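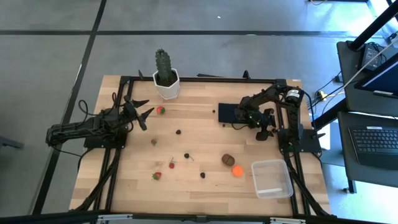 From: Elsie Lightfoot
To: Siddale Growers and Swappers list
Date: August 4, 2021
Subject: Re: fruit for the kids' table, and the cactus

Hi all,

Replying to the bit Pop sent last night, which I've left in below so the new people can follow along.

> Has anyone sorted the fruit for the sorting game? We had 18 kids
> booked at last count and I don't want to be running to the shops in
> Clurbridge at 9 in the morning like last time. Also is somebody
> bringing a plant, or do I need to dig something up?
> Pop

Fruit is sorted, Pop! I've gone with strawberries, cherries and a blackberry or two, all with the stems and leaves left on where they've got them. Last November we used grapes and blueberries and half the little ones couldn't have told you which was which (my own nephew included, bless him). A cherry with its stem on is a cherry, no arguments. I also like having a bright red one next to a really dark one, because somebody always asks if the dark one's gone off and then you get a good chat out of it.

Now, the plant. The tall green cactus in the white pot with the faceted sides is going at the back of the table, in the middle. I know Pop wanted something leafy, but it's a handsome thing and it doesn't drop bits all over the fruit. It does have spines, so please keep it at the back! If a kid wants a closer look, a grown-up can carry it forward by the pot.

We're using the light wooden top again. Strawberry juice gets into the seams between the planks, so wipe as you go and don't leave a squashed one sitting there till pack-up. I'll bring two old tea towels and I'd love it if someone else brought a couple more. The carpet is grey and fairly forgiving but let's not test it.

Still after: a colander, some small bowls (the Flatberg ones stack nicely if you've still got yours), and up to 30 paper bags for taking fruit home. If you're dropping things off beforehand, the side gate code is still 1729.

Oh, and whoever borrowed my cherry pitter, no hurry, but jam season's coming and I'm down to using a chopstick.

Cheers,
Elsie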